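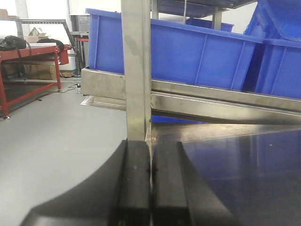
Figure 3. Wrist-camera view of the two gripper fingers in front of the steel frame with the blue bins.

4.2 Evaluation of the Zikia pick-and-place kit

The Zikia kit is sold by Anard as a complete package: gripper, wrist camera, and a software license for one station. We installed it at our steel table in March, following only the printed manual. The installation took 19 hours, of which 15 were spent on the calibration of the wrist camera. The manual assumes a matte work surface — this assumption is not stated in the product sheet.

Polished steel was the main difficulty for us. The detector supplied with the kit looks for closed color regions, and a reflection under a part has nearly the same color as the part itself.

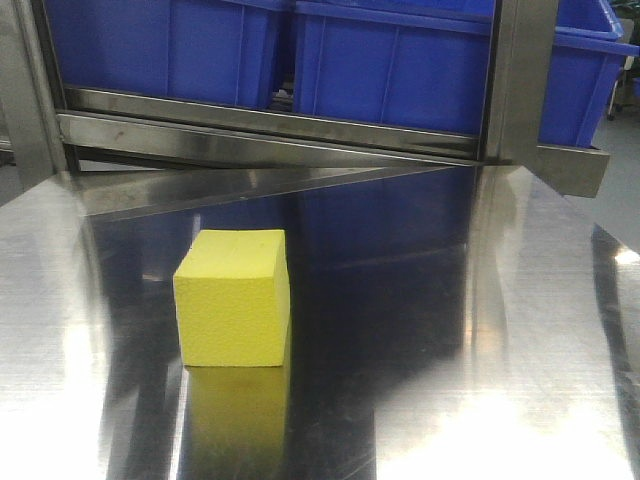
For this reason we asked the supplier for the depth filter, which is offered as a paid option. With the filter on, we recorded 1,954 grasp attempts and labeled each of them by hand (A. Medve and T. Jaunzems). Attempts where the fingers closed on a reflection edge were counted as detector errors and are listed separately in Section 4.3.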